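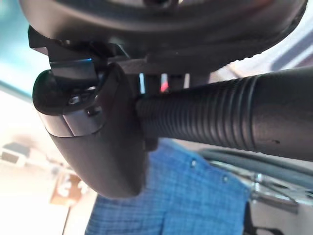

Black housing and mounting bracket, with a light gray metal band, seen at close range.

Print this page | E-mail this page
Search the site: Enter keyword Go Advanced search

Lending for the Weeks After the Hospital: An Interview with the Director of Trurent

October 12, 2023

The equipment lending service known as Trurent has operated in Trandura and the surrounding towns for eight years. It provides walkers, wheelchairs, shower chairs, raised toilet seats and bed rails to residents who need them for a limited time, most often after surgery or an injury. The service is managed by the Brulero Foundation under an agreement with the county. In the last program year it completed more than 900 loans.

The director of the service met with the Foundation's publications office to discuss how the program is run, what it costs, and what changes are expected when the present agreement is renewed in June. By the usual practice of this series, staff members are identified by their position only.

How the Service Began

The director joined the Foundation two years before Trurent opened, as a discharge planner on loan from the county hospital. The work consisted mainly of telephone calls.

"I would have a patient who was ready to leave in the morning and a house that was not ready for the patient," the director said. "The insurance might pay for a walker. It would very often not pay for a shower chair. The family would drive out to buy one, and the patient would wait in the bed until they came back. Sometimes that meant another night."

The first stock came from closets. A notice in the Foundation's newsletter asked households to give back equipment they had bought and no longer used, and the response filled two storage rooms within a few weeks. Much of it could not be lent. Rubber tips had hardened, screws were missing, and several beds had been taken apart by people who did not keep the hardware.

"We were grateful for all of it, and we threw away a good deal of it," the director said. "I learned to ask on the phone whether the item had been kept in a garage. If it had been through a few summers in a garage, we thanked the caller and gave them the number for the metal recycler."

The Foundation then entered into a purchasing arrangement with Kostiuk, a regional supplier, which continues to provide most new items and all replacement parts. Donated equipment now makes up a small share of the inventory. It is accepted by appointment.

Who Borrows, and for How Long

The standard loan runs six weeks and may be renewed twice. There is no income test. Borrowers pay a refundable deposit of $85 for larger items and nothing for smaller ones, and the deposit may be waived at the request of a nurse, a social worker or a member of the clergy. The director does not ask for the reason.

"A person who has just had a hip replaced should not have to bring me a tax return," the director said. "We looked at it once, on paper. The staff time needed to check everyone's income came to more than the deposits we would lose by not checking. The board saw the figures and that was the end of the discussion."

According to the service's own records, 80 percent of items come back within the first loan period. Most of the others are renewed by telephone. A smaller number simply go quiet, and the service follows those with a letter and then a visit.

The visits have changed the director's understanding of late returns. In the early years the letters were firm and mentioned the deposit in the opening line. Staff found that many of the people who received them were still using the equipment and were afraid to say so, believing that the loan could not be extended. In other homes the borrower had died, and the family had not known whom to call.

"We rewrote the letter," the director said. "It now begins by asking how the person is doing and whether the item is still needed. It gives a number that is answered by a human being during business hours. We get more equipment back with that letter, and fewer people cry on the phone."
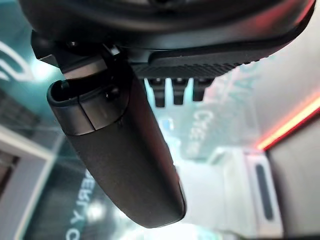
Cleaning, Inspection and Repair

Every returned item is cleaned and inspected before it goes out again. The procedure is written down and posted at the workbench, and it has been revised four times. The current version separates cleaning from inspection, so that the person who washes an item is never the person who signs the tag.

The director considers this the most useful rule the service has. "When one person did both jobs, they would look at the item while they scrubbed it and feel that they had inspected it," the director said. "They had looked at the dirt. A second person picks up a clean chair and looks at the chair."

For wheelchairs, the inspection covers the brakes, the tires, the seat and back fabric, the footrests and the folding action. The inspector sits in the chair and sets both brakes, and a colleague then tries to push it. A chair that moves is set aside. Loose spokes are tightened on the spot, and fabric that has begun to tear at a fastening is replaced without any attempt at patching.

Walkers and canes are simpler, although the director noted that they produce more complaints than wheelchairs do. The usual complaint concerns height. Borrowers are often given a walker by a relative who set the legs by eye, and they lean forward over it for weeks before anyone corrects it. Staff at the counter now adjust the legs with the borrower standing, if the borrower has come in person, and send a printed card home if not.

Parts are ordered from Kostiuk once a month. The service keeps a supply of tips, grips, brake levers and casters on hand. The director would like to hold more, but shelf space is limited and the older models in the inventory take parts that fit nothing else. As these models wear out they are retired and not replaced in kind. The plan is to reduce the wheelchair inventory to three models, so that one drawer of parts will serve nearly every repair.

The Question of Fit

A subject the director returned to several times during the interview was the home itself. Trandura has many older houses with narrow interior doors, and a standard wheelchair that moves easily through a hospital corridor may not pass into the bathroom at home. The service asks every borrower to measure the narrowest door before pickup. Many do not.

"They measure the front door," the director said. "I understand it. The front door is the one you picture when somebody says door. The bathroom door is the one that matters, and it is usually the smallest one in the house. We changed the form so that it says bathroom door in capital letters, and we still get the front door."

Where a chair will not fit, staff suggest a narrower model if the borrower can sit in it comfortably, or a transport chair for use inside the house. Removing the door from its hinges will sometimes provide the last inch. The service lends offset hinges as well – these swing the door clear of the opening – and will explain over the telephone how to install them. It does not send staff to do carpentry.

Floors are a second concern. Tile and wood are easy to roll on, and deep carpet is tiring for a person with limited strength in the arms. Throw rugs should be taken up entirely for the length of the recovery. The director has found that families agree to this readily and that the rugs are often back down at the time of the next visit.

"A rug has been in that spot for thirty years and the house looks wrong without it," the director said. "I tell people to roll it up and put it under the bed, where they can still feel that they have it."
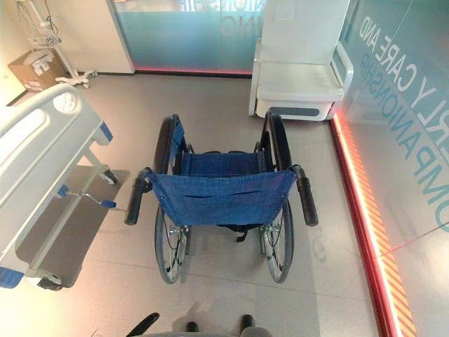 Costs and the Coming Agreement

The average cost of a completed loan in the last program year was $119. This figure includes staff, rent, cleaning supplies, parts and the delivery van, and it sets aside the purchase of new equipment, which is paid from a separate fund. The county reimburses a portion of the cost. The Foundation raises the remainder through its annual appeal and from two bequests.

The director expects the cost per loan to rise. Rent on the present building will increase at the end of the year, and the van will need to be replaced. At the same time, patients are leaving the hospital sooner after surgery than they did when the service opened, and they arrive home with greater needs. Requests for bed rails and for equipment used in bathing have grown faster than requests for walkers.

"I would like the new agreement to recognize delivery as part of the service," the director said. "At present it is treated as a courtesy. A person living alone who cannot lift a shower chair cannot come and get a shower chair. If we do not bring it, we have not lent it."

The Foundation has also asked the county to consider a second pickup point in the eastern part of the service area, possibly within an existing library or clinic. Residents there now travel farther than others to reach the counter, and they borrow less. The director does not believe that they need less.

Advice to Families

Asked what families might do before a planned operation, the director recommended calling the service as soon as a surgery date is known. Equipment can be reserved up to a month ahead. Borrowers who collect it early have time to practice, and they may exchange an item that does not suit the home.

The director also advised that the person who will use the equipment be the one to try it, wherever that is possible. "A daughter will come in and choose the heaviest walker we have, thinking that heavy means safe," the director said. "Her mother then has to lift it every step. Bring your mother, if she is able to come. She will tell us in a minute which one she wants."

The Trurent counter is open on weekday mornings. Returns are accepted at the side entrance at any time during business hours, and deposits are refunded by check once the item has passed inspection.

Print this page | E-mail this page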